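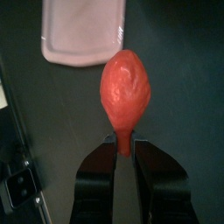 *Coral-red, held at the neck.*

The level at the Ulville gauge was 205 centimeters at six in the morning. Roya Khosravi wrote it in the book, initialed it, and wiped the pencil dust off the page with her sleeve. The automatic recorder said the same thing. The procedure required both readings, and where they disagreed the book was used.

The gauge house was a concrete box with one door, one window and a steel ladder going down the inside of the stilling well. A float rode on the water in the well. A tape ran from the float over a pulley to a counterweight, and the pulley turned a shaft, and the shaft turned an encoder the size of a jam jar lid. A pipe at the bottom let the river in slowly enough that waves did not count.

She had kept the gauge for the water district since the previous keeper, Govindasamy, retired and moved two streets away. His handwriting filled the first nine shelves of books. He made his sevens with a bar and his ones without a foot. In the margin, at intervals that followed no schedule, he had written the word Later.

She had noticed it in her first month. It was always capitalized, always in the right margin, never with an arrow or a line to show what it belonged to. She had assumed it marked a reading to be checked. She pulled the correction sheets for those dates and found none. She then assumed it marked maintenance put off, and compared it against the maintenance log. The pulley had been greased on time. The intake had been flushed in March and again in fall, as the manual said.

At seven she flushed the intake herself. The valve took two full turns to open and stuck a little on the first. She let the tank drain down through the pipe, watched the float jump, and waited for it to settle. It settled at 205. She wrote that down too.

The letter from the district was dated Tuesday, April 14, 2020. It had come in the same envelope as her pay slip. It said that the Ulville station would be converted to a pressure sensor supplied by Fandent, that the float and well would be decommissioned, and that manual readings would end when the two instruments had agreed for 24 days. It thanked her for her continued attention to data quality. It asked her to box the books.

The sensor had already been bolted to the downstream wing wall. It was a gray cylinder in a gray pipe. It reported every quarter hour by radio and did not need to be wound, greased or flushed. On the first day it had read a centimeter low, on the second day a centimeter low, and after that an installer changed the offset and it read what the float read.

She began boxing the books that week. The boxes held ten volumes each if the volumes were put in spine up. She labeled every box with the first and last date and the initials of the keeper. It was slow work for the reason that she opened each book to confirm the dates, and once a book was open she read it.

Govindasamy had recorded a flood that went over the top of the staff plate. He had painted marks on the door frame with a brush and surveyed them in afterward. The readings for those hours were in ink instead of pencil, and the remarks column said *pencil lost*. On the following line, in the margin: Later.

She telephoned him in the evening. He answered on the eighth ring.

"What does it mean?" she asked. "In the margin."

"Which year?"

"All of them."

He was silent long enough that she checked the line. Then he asked whether the valve still stuck on the first turn. She said it did. He said that it would if it was closed too hard, and that it should be closed until it met the seat and then left alone.

"The margin," she said.

"My wife used to ring the gauge house," he said. "There was a telephone then, by the window. She would ask when I was coming home."

"And you wrote it down?"

"I had the pencil in my hand."

Roya looked at the list of volumes she had made on the back of the district's envelope. She had started a column for the marginal entries, with a count against each year. The counts were high in the early books. They fell off over several shelves and stopped two volumes before the end of his series.

She thanked him. He reminded her that ink did not erase and that she should keep a spare pencil on a string. She told him there was one on the door.

In the morning the level was 203 and falling. The float, the sensor and the staff plate agreed. She entered the time, the stage, the weather code and the condition of the intake, and under remarks she wrote *valve closed to seat only*. The page had one blank line left at the foot. She ruled it off.

There remained the matter of the column on the envelope. The transfer form had a box for *non-standard notation in record*, with space for a short definition, so that whoever keyed the old data would know what to do with it. She filled in the word as he had written it. Under *meaning* she put *time of arrival, keeper*. Under *units* she put *none*. Under *treatment* the form gave two choices, discard or retain, and she marked retain and took the box out to the truck.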